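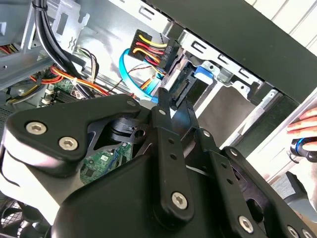 Hardware > Desktops > Storage

Ticket 710: Desktop loses second drive after sleep
Status: Resolved
Opened by: Nkechi Igwe
Assigned to: Boyang Feng

Nkechi Igwe, 23rd January
My desktop drops the D: drive when it wakes from sleep. The drive comes back after a full restart. It holds the Gramik project files, so anything open at the time throws a save error. No new software on my side apart from the Dalau backup client, which went on in August.

Boyang Feng
Please send the system event log and tell me how long the machine sleeps before the drive goes missing.

Nkechi Igwe
Log attached. A short sleep is fine. Anything over 20 minutes and it's gone.

Boyang Feng
The log shows 76 disk reset warnings, all on the second drive and all within a minute of wake. Drive health report is clean, no reallocated sectors. Steps so far:
Turned off "Turn off hard disk after" in the power plan. No change.
Updated the storage controller driver. No change.
Stopped the Dalau service and slept the machine over lunch. Drive still missing on wake.

Ajith Acharya
Had the same thing on a Meng desktop last year. Check link power management. It's a separate setting from the disk timeout and it's hidden in the power plan by default.

Boyang Feng
Unhid the setting. It was on the lowest power option. Changed it to Active. Reseated the data cable at both ends while the case was open and moved the drive to the next port on the board. Slept the machine for an hour, drive present on wake. Slept it overnight, same.

Nkechi Igwe
Still working after a week. One file from the Gramik folder won't open, but I have an older copy.

Boyang Feng
Restored the newer version from backup and put it in your folder. Dalau service is running again. I changed two things at once, so I can't say which one fixed it. If it comes back, reopen this ticket and we'll swap the cable.

Closed after 168 hours with no new warnings in the log.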